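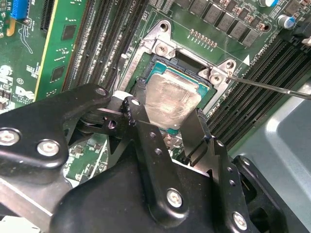
Last updated: November 12, 2023

How I Record CPU Swap Demos (Without Losing a Weekend)

A few of you wrote in after my last post asking how we gather the demonstrations for the processor job, so I'm writing the whole thing down. This is the routine Cyprian Tokarz and I settled on back in June for the Okano project, and it's still what I use with old office desktops. If you've already done pick-and-place recordings, most of it will feel familiar. The socket is where it gets fussy!

What you'll need

An arm you can teleoperate, one camera at the wrist and one fixed camera looking at the bench, and a donor PC you don't mind hurting. Please don't learn this on a board you care about. I record in Plondberg, but any tool that saves both video streams along with the joint positions and gripper width on one clock will do fine.

Step 1: Set up the bench

Lay the tower on its side with the panel off and the motherboard facing up. Push it against something solid so it can't creep away from you while you work. Then look at your cables, all of them, the arm's and the computer's. I once recorded an entire morning with a power lead flopping over the retention lever and had to throw the lot out (I was not fun at lunch).

Check the wrist view before you start. You want both fingertips and the socket in it at the height where you'll be gripping. If the fingers hide the socket completely, approach from a different angle or move the camera bracket.

Step 2: Do one slow run and don't save it

Drive the full motion once with recording off. Come in high, drop straight down, close on the edges of the processor, lift, pause, move away. I like the gripper force as low as it'll go while still holding on, and I bring it up a notch at a time from there.

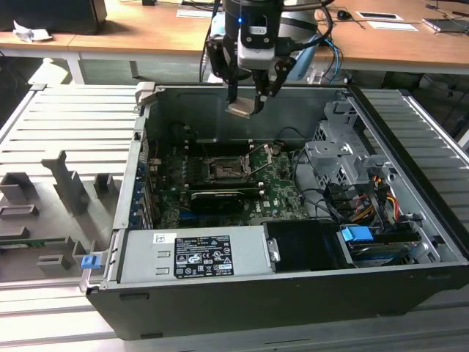 The pause after the lift matters more than I expected. Hold still for 2 seconds before you travel anywhere. When we left it out, the policy learned to yank sideways while it was still coming up, and that's a great way to wreck a socket. Firdevs Dönmez spotted it while she was going through our early runs, and she had me redo every one of them. She was right, grumble grumble.

Step 3: Vary the start

Begin each episode from a different spot. Sometimes I start over the drives, sometimes way back over the edge of the case, sometimes nearly on top of the socket but twisted a bit. Try to cover the places your robot could plausibly wake up in. A learner that has only ever seen one tidy starting pose gets very confused very fast.

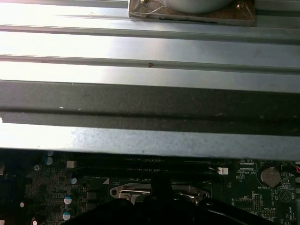 Wrist view with the gripper over the socket area.

Change the lighting too. Bare metal bounces light like crazy, and I'd much sooner have some ugly washed-out episodes in the set than a policy that panics whenever somebody opens the blinds.

Step 4: Record in blocks

I do blocks of 8 episodes and then get up and walk around. Each episode gets cut off at 60 seconds. If I'm not done by then, I was dithering, and dithering is exactly what I don't want copied. Our full set is 400 episodes, which sounds like a lot, but spread over a couple of weeks it's very doable with a podcast on.

Keep your small recoveries! If you miss the edge, back off, line up again and finish the job, that's a useful episode. The ones I delete are where I bumped the board hard or dropped the part.

Step 5: Don't forget the neighbors

Once the processor runs are going well, record a smaller batch on the memory slots. It's the same approach from above, only with a long skinny target in place of a square one, and you'll need to watch those end latches.

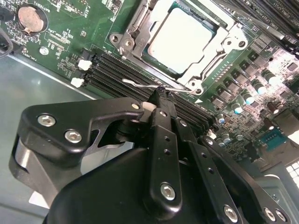

Fingertips at the memory slots, next to the CPU socket.

Label these as their own task right away, while you still remember which is which. I use short plain sentences like "reach for the memory slot" and keep the wording identical across a block.

Step 6: Watch them back

Play every block at double speed before you shut down for the day, both cameras side by side. You're looking for frozen video, a lens that's slipped, or a gripper reading that doesn't match what the fingers are doing. Then copy everything to a second drive. My next post will cover the conversion script we use for training, as soon as I've cleaned out the embarrassing comments.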